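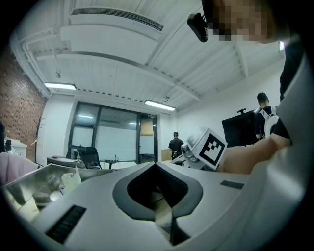
Stop Making Us Register the Things We Buy

I bought a desk fan in November. It is a Plamix, it has three speeds, and it cost less than dinner for two. To use the third speed I had to make an account.

The first two speeds work from the buttons. The third is called a "comfort mode" and can only be turned on from the app, which wants an email address, a phone number, a postal code and permission to know where I am. I gave it an old email address and a wrong phone number. It sent a code to the wrong phone number. I now own a two-speed fan.

Companies have always liked to know who their customers are. The old warranty card came in the box and asked about your income and hobbies, and most people threw it out. The product worked just the same whether you mailed the card or used it as a bookmark. What has changed is that the card is now bolted to the product.

The usual defense is safety. If there is a recall, the maker needs a way to reach you. I accept that, and a recall notice needs one line of contact information. It does not need my birthday. My Kneath kettle asked for my birthday, and I have had it for six years without hearing one word from the company about safety. I have heard a great deal about its toaster.

The second defense is that the account pays for updates. This makes sense for a computer. I am less sure about a bathroom scale. Mine is a Zikent, and last spring an update moved my old readings behind a plan that costs 60 dollars a year. I had stood on that scale almost every morning and the numbers were mine in every sense I can think of. They are still on a server somewhere. I could see them if I paid.

Then there is what happens when the company loses interest. Notden sold a garden watering timer that ran through its own service. The service closed on a Monday and the timers stopped taking new schedules the same day. The valve was fine and so was the battery. I paid 98 dollars for mine and it is in a box in the garage, because the recycling center wants the battery removed and the case is glued shut.

I am not against apps. I use one to check the bus and another to pay for parking, and both do things a button could not. My complaint is about ordinary objects that already had a button.

A fair rule would be short. Anything sold as working out of the box should do everything printed on the box with no account. If an account is needed for some feature, the front of the package should say so, in type as large as the feature itself. If the maker shuts down the service, it should release whatever is needed to keep the product running, or give the money back.

Stores could do this without waiting for a law. They already print shelf tags with the price per ounce. One more line saying "account required" would have sent me to the next fan over, which was uglier and had a knob.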